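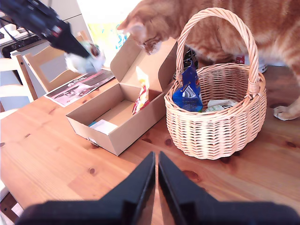 Job 276

The brooch came in with the morning intake on 25 May 2018, in a paper envelope folded twice and held with a rubber band. The counter had filled in the ticket: one brooch, yellow metal, oval, dark red stone, pin will not close. Customer wants it wearable. Customer will wait for a price. The counter had put a question mark after "yellow metal" and left the value box blank.

I put it on the scale, wrote the weight on the ticket, and gave it the next number in the book.

At Witkowska we do intake the same way for everything. Weigh it, clean off the loose dirt, look at it under the loupe front and back, test the metal, and write down all existing damage before a tool touches it. The last step is the one that matters in a dispute. People do not look closely at their own jewelry for years, and then they look at it very closely on the day they get it back.

Front: one oval garnet, cabochon cut, in a plain bezel. The bezel was worn thin at the top and sound everywhere else. There was a border of twisted wire around it with a flat spot at the lower left where it had been dropped or pressed against something hard. The stone had light scratches on the dome. No chips.

Back: closed, with a shallow domed plate. Stamped 900 near the edge, and beside that the word Curkilach in very small letters. I knew the name from other pieces. Curkilach was a shop on the river side of Jalaston that closed before I was trained, and its work turns up here every year or so, usually when a house is being cleared. They made their own wire. They used a hinge with one more knuckle than anybody else thought was needed, and the hinges last.

This hinge was fine. The problem was the catch.

The original catch was gone. In its place was a small hook cut from sheet brass and stuck down with soft solder, the gray kind meant for plumbing or radios. There was a great deal of it. It had run out over the back plate in a puddle and frozen with a lip all the way around. Someone had tried to file the lip down, slipped, and cut two grooves across the plate. The hook had since bent outward, so the pin sprang free as soon as it was let go.

Soft solder on gold is a serious fault. It contains lead, or tin, or both. If it is left in place and the piece is heated to the temperature needed for gold solder, the lead and tin eat into the gold and leave pits. The whole area turns brittle. So the rule is that all of it comes off first, mechanically, down to bright metal, and no torch is lit until that is done. It is slow work, and the customer pays for it and sees nothing.

I wrote the estimate in three lines. Remove old solder and brass hook. Make and fit new catch in matching gold. Refinish back plate, remove file marks. I added the hours and it came to about 200 dollars. The counter made the call.

The counter came back with the ticket and a new line on it. Customer agrees to price. Customer asks that the hook be kept.

I took this to mean kept and returned, which is normal. We return all removed parts in a small bag unless told otherwise. I wrote "return parts" and went to lunch.

After lunch I began with the hook. I warmed it with the small iron, just enough for the solder to let go, and lifted it off with brass tweezers. Then I started on the puddle with a flat scraper. The method is to take very thin passes in one direction and wipe the blade after each one. Solder comes up dull and curls. Gold comes up bright and drags a little. After a while the hand can tell the difference before the eye can.

Under the puddle there were letters.

They had been scratched into the plate with a point, before the solder went on, and the solder had filled them. When I cleared the surface they stood out gray against the yellow. It was common in the old shops for a repairer to scratch a job number or a set of initials on the inside of a piece, where the next repairer would see it and the owner would not. I have found four or five on one watch case. These were not in the usual form. There was no number. It said: sorry, will do properly when paid.

I stopped and cleaned the blade.

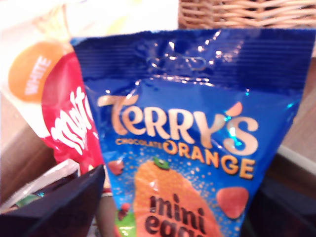 Terry's Chocolate Orange mini eggs, in the blue bag.

I went to the counter and asked for the customer's exact words about the hook. The counter does not like being asked for exact words. After some thought these were given as, "She said if it can be made to work, she would like it left on. She said it was the only thing he ever fixed."

That changed the job. I read the ticket again. It said kept. It had said kept the whole time.

There were now three possible approaches, and I wrote them on the back of the ticket in order of how much I liked them.

First, a new gold catch as quoted, with the hook returned in a bag. This was the correct repair. It was also the one she had not asked for.

Second, put the hook back as it was, with soft solder, and bend it straight. This would take a few minutes. It would hold for one season and then fail again in the same place, and the next jeweler would see the Witkowska ticket in the envelope and draw conclusions.

Third, clean the plate completely, silver-solder the brass hook to a thin gold base, and rivet the base to the plate. No heat would reach the garnet. No lead would remain. The hook itself would be the same piece of brass, cut by the same person with what looked like kitchen scissors, doing the same job. It would need to be annealed so it would not crack when bent back into line, and that would cost it some spring. I could get a little back by working it cold.

I did the third. It is not a repair I could defend to an examiner. A brass part on a 900 gold back is a mismatch in color, in hardness and in wear. The pin will slowly cut a track in it. I gave it a fair number of years and wrote that on the ticket, with a note that the catch should be checked each May.

The rivets were the hard part. A rivet has to be closed from both sides and the back plate could only be reached from one. I used a pair of short gold posts with a shoulder, set them from the outside into holes drilled just undersize, and spread the inner ends by lifting the plate at its seam, where Curkilach had left a gap for exactly this sort of access. They had expected someone to need to get in there. With the plate up I could see the foil behind the garnet, pale and still bright, which accounts for the color being better than the stone deserves.

Then there was the matter of the writing. The estimate said to refinish the back plate and remove file marks. The letters ran between the two grooves. Any wheel that took out the grooves would take out the letters too. I picked the remaining solder out of each stroke with a needle, under the microscope, one letter at a time. I left the grooves. I took that line off the bill and initialed the change.

The new base covers the first two words. The rest can be read with a loupe, or with good eyes and a window. I did not mention it on the ticket. The ticket is for damage and work done, and I could not decide which of those it was.

I tested the catch by opening and closing it until I was bored. I hung it on a scrap of wool coat we keep for the purpose and shook the scrap hard. It held. I washed it in warm water and mild soap, dried it, and put it in a new box, one of the gray ones from Stevolia with the stiff lid. The solder scrapings went in the waste jar for lead, sealed, dated.

She came in shortly before closing. I was at the bench with the door open and could hear the counter go through the list, what was done, what was left, what was taken off the price. There was the sound of the catch. It makes a flat click, lower than a gold one.

She asked whether it was the same hook.

The counter called the question back to me, and I said yes, it was the same hook.

She asked for the loupe then, the one on the chain by the register. The counter told her to take her time. I turned the lamp down and started on the next envelope, a silver bracelet, clasp missing, no mark.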